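Skumura Game Reserve

Skumura is a private game reserve in the dry hill country north of the town of Hallar, best known for its wild dogs and for one of the finest stretches of river bush in the region.

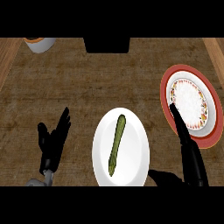
The reserve covers 3,032 hectares and shares an unfenced boundary with the Cele community land to the east, so animals wander freely between the two. The Brereo River crosses it from west to east and holds deep pools even at the end of a hard winter – a wonderful thing for the hippos, and for anyone hoping to see them!

Wildlife
Wild dogs were brought back in December, after a long absence, and the first pack denned close to the river. Giraffe, nyala, white rhino and leopard also live here, and 352 kinds of birds are on the reserve list, among them the gorgeous narina trogon and the hard-to-find Pel's fishing owl.

Land and plants
Most of the ground is thornveld, with tall sycamore figs along the water. The highest point, Cele Ridge, has superb views over the whole valley.

Visiting
There is one small lodge, and a network of dirt tracks 41 kilometers long. Guided walks leave from the lodge at first light. The gate is on the Hallar road, 108 kilometers from the coast.

Last updated June 2018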